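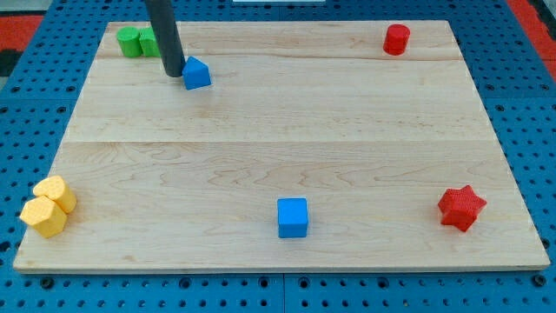

I have been trying to buy one good set of toy blocks since November, and it has taken over my weekends. It started with a niece's birthday and a plastic set that lost its corners in a month, and now I'm the person at the party who wants to talk about paint. So here's my first strong opinion: small sets beat big ones. I keep coming back to a pale board like this one with just seven little pieces on it, a couple of greens side by side, a blue prism with a roof like a tiny house, and all that open space in the middle. Give me that over a tub of 300 any day!

I did buy the tub, mind you. Utwood sells one, and it's handsome (the lid alone!), but once it's dumped on the rug you spend the afternoon hunting for the one arch everybody wants. My sister's kids played with 11 pieces, tops, and the rest went under the couch, where I believe some of them still live.

The set I'd grab in a fire is from Grgić, a family shop that does short runs of 1000 and then closes the order book until they feel like opening it again. Maddening if you're shopping for a birthday. But the paint is flat and soft-looking, the colors are proper colors, and the prisms sit nicely on the cylinders, at least until a toddler walks by.

Sutomora is the one my friends ask about, mostly on account of the gorgeous catalog. Their blocks are lovely and a bit slippery. I built a bridge four times on the kitchen table and gave up and made coffee.

A word about the board, too. Get one! A plain, flat piece of wood gives a kid somewhere to start, and you can carry a half-built town to the sideboard at dinnertime if you walk very, very slowly. Mine used to be a shelf. It has a wobble at one corner that I keep meaning to sand down.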